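April 16, 2019

I gave myself the day off from everything yesterday, and I'm still tired, so this will be a rambly one.

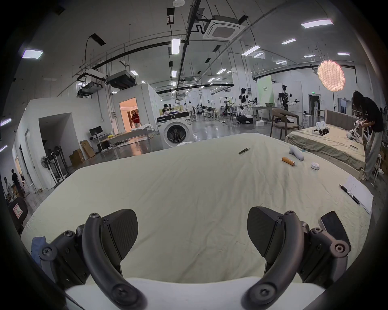 Anyway, the migraine. It showed up Sunday night while I was folding towels, which is a pretty rude time for it (I had a whole basket left). First the shimmery zigzag in my left eye, then the yawning, and by bedtime I had the full ice pick over the eyebrow. I took my pill late. I know, I know! I always think maybe this one will be a small one and I can save the pill, and it never is a small one.

For anyone new, I've had these since high school, and they went from a few times a year to most weeks after I turned 40. My insurance gives me nine of the good pills a month, so I ration them like Halloween candy. Last summer I finally got in with the headache clinic over in Dedenport, after a wait of 84 days. Yes, I kept track on the kitchen calendar. It's a 63 mile drive each way and I can't do it with a headache, so guess how many appointments I've had to move.

The new preventive is going okay, I think? I'm on week 5. The first two weeks I was so foggy that I put the milk away in the cupboard and called my sister by the dog's name. That has mostly lifted. What hasn't lifted is the tingly fingers, and soda tastes like pennies now, so I've quit soda without meaning to. My pants are a little looser too, and I won't complain about that one.

The nurse wants me to keep a headache diary through July. I've started these before and always quit, usually right after a bad day, when writing "bad day" in a little box feels like homework. This time I'm using the back pages of my planner. I put down the number when I wake up, the number at supper, whether I took anything, and the weather. The weather is my own addition! I swear the wind coming off the water in Drurkport sets me off every single time, and I want it on paper.

Sunday's entry says 8, windy, pill at 10:15, should have been 9. Monday's says 6 and then just a squiggle. I spent most of it in bed with the curtains shut and the fan on, listening to an audiobook I'd already heard so it wouldn't matter if I slept through the middle. I got up for toast. The dog got my crusts.

Today I'm at a 3, with that washed-out, bruised feeling I always get after. I managed a shower and 30 minutes on the porch with sunglasses on, and I answered two of the emails I've been dodging. Leftover soup for supper. If you left me a comment last week about magnesium, I did see it and I'm going to ask at my next visit, because I've got questions about the dose and my stomach is already cranky.

The towels are still in the basket.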